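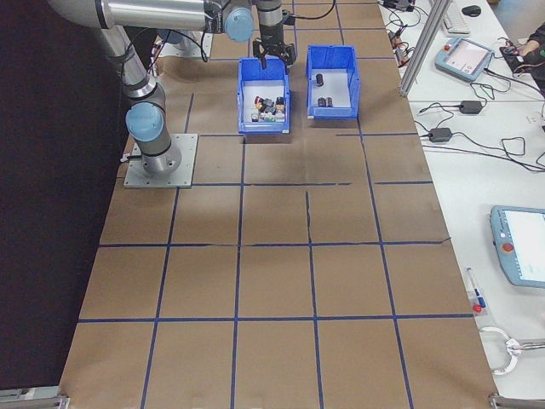
4. Waiting as Play: What Players Told Us About Rare Visitors

4.1 Why we asked about waiting

Most of the writing on idle games, including a fair amount of our own, has treated the time between sessions as a kind of empty space. The player closes the game, goes off to do the dishes or sit in a meeting, and comes back later to see what has piled up. We had always taken it for granted that the interesting part was the coming back. It was only when we started reading the diaries from the first round of this study that we began to wonder if we had been looking in the wrong place, and we are grateful to the players who wrote so generously about the hours when they were, by any usual measure, not playing at all.

The game we studied, Clornard, is a small mobile title in which the player looks after a pond and leaves out food, lanterns and bits of driftwood in the hope of drawing in migrating birds. There is very little to do in it. The birds come when the app is closed, stay for a while, leave a gift of seeds, and go. A handful of them are rare, and one, a gray heron known as Felberg, is so rare that many of our players had come to doubt the bird was in the game in the first place. Felberg has a favorite perch (the mossy post) and a favorite food (smoked minnow), but putting both out guarantees nothing, and the help pages are very coy on the subject.

4.2 Diaries and interviews

We asked 40 players to keep a diary through June, writing as much or as little as they liked whenever the game crossed their minds. We were careful to put it that way. An earlier version of the instructions asked people to write "after each session," and Octavian Mihăilă, who read through the pilot entries, pointed out that this wording quietly threw away everything we now wanted to know. Once it was changed, the entries grew longer and a good deal stranger. People wrote from bus stops and waiting rooms, and one wrote from the back row of a cousin's wedding, where she had been wondering through most of the vows if her minnows had run out.

Interviews followed once the diaries were in. Donal Geraghty carried out all of them by phone, with the diary open in front of him, and began each one by reading an entry back to the player and asking what else they remembered from that day. We found this a friendly way to start, and it spared everyone the awkward business of being asked to sum up their feelings about a game in one breath. Both of the first two authors then read every transcript and sorted the passages by hand, talking over the ones on which they differed until they could agree on where each belonged.

4.3 Three ways of waiting

Figure 3 sets out the groupings we arrived at, with sample passages under each. We want to be clear that these are ways of waiting and should not be read as types of player, as the same person would often drift from one to another within a week.

The first we call tending. Players who were tending kept their ponds in good order and checked them at regular times, often tied to something else in the day such as the first coffee or the ride home. They spoke of rare birds fondly but did not chase them. "If the heron comes, he comes," one player told us. "I like that the place is nice for him either way." Tending players seldom spent premium seeds and were often surprised, when asked, to learn how many they had saved up.

The second is scheming. Here the waiting is full of plans. Players moved the mossy post from one bank to the other, took away common foods so that the common birds would stay home, and swapped theories on the Trujillo message board, where a long thread on Felberg had been running since before many of our players had installed the game. Several of the theories contradict each other outright. That did not seem to trouble anyone, and quite a few players told us they followed two at once, just in case. What struck us was how much pleasure they took in the working out, even on days when the pond held nothing but ducks.

The third, which we had not expected, is something we have ended up calling keeping company. These players waited together. A mother and her grown son in different cities sent each other a picture of their ponds every evening, and the pictures had long since become the point of the exercise. When Felberg at last came to the son's pond, he put off telling her for a whole day, and he described that day to us as an uncomfortable one.

4.4 Waiting and the album

All three ways of waiting lean heavily on the album, the page where each bird that has visited is shown in color and each one still to come is shown as a plain shadow. Players brought up the shadows again and again. Prilteo, an older game by the same studio, leaves missing creatures out of its album altogether, and those of our players who knew both games felt the difference keenly. A shadow tells you that there is someone to wait for. One tending player had filled every page but the last and admitted that she rather dreaded seeing it finished. We return to her diary in Section 5, where we look at what players did with their ponds after the final bird had come.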